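Cleaning and quieting horizontal blinds on an interior glass partition
Asked by Brittany Arsenault – 10/14/18 – Category: Office and Workspace

We lease an upper-floor room with a glass partition along one side, next to an open area with a stairway. The partition has white aluminum mullions and white horizontal blinds on every pane. Ceiling is flat and white with fluorescent tubes, floor is wood.

Two problems:

1. Glare. With the slats closed I still get the ceiling tubes reflected in the glass when I sit facing the partition. The largest pane is the worst.

2. Dust. The slats collect a gray film that a feather duster moves from one place to another. The lease says tenants clean the blinds and the landlord cleans the glass. I have been using a damp cotton glove, one slat at a time, and it takes most of an evening. 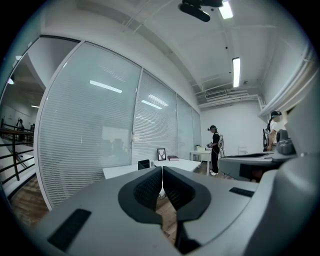

Njål Nyberg
Treat these as separate jobs. The glare comes off the glass surface, so slat angle will do very little for it if the blinds are on the far side of the pane or inside a double-glazed unit. Check that first. Hold a pencil tip to the glass and look at the gap between the tip and its reflection, then try to touch a slat from your side. If you can't reach the slats from either side, they are sealed in and the dust you describe is on the glass.

You say you wipe them with a glove, so at least one side is open. In that case:

Close the slats fully, tilted down. Vacuum with a soft brush head on the lowest setting, working side to side. Reverse the tilt and repeat. Then wipe with a barely damp microfiber cloth and a drop of dish soap. Do not spray anything at the slats; it runs into the ladder cords and leaves a brown line when it dries.

For the reflections, put a diffuser or louver on the fixture nearest the large pane, or turn the desk 90 degrees. Matte film on the glass also works, but get written permission. My landlord billed me 433 dollars to remove mine in August.

Trevor Wong
just take them down and put them in the bathtub

Kirsten Chan
I would not use the bathtub on wide office blinds. The headrail has metal parts and rusts, and a bent slat never hangs flat again.

Agree with Njål on the vacuum. I will add that the Stüber two-sided slat brush is worth buying if you have more than one pane to do. It takes 3 slats at a time. The pads are washable – air dry only, the dryer shrinks them. Start at the top of each pane and finish the whole pane before you move on, or you will lose your place.

Brittany Arsenault (asker)
Slats are reachable from my side. Vacuumed the big pane last night and it went much faster than the glove. Will ask the landlord about a diffuser.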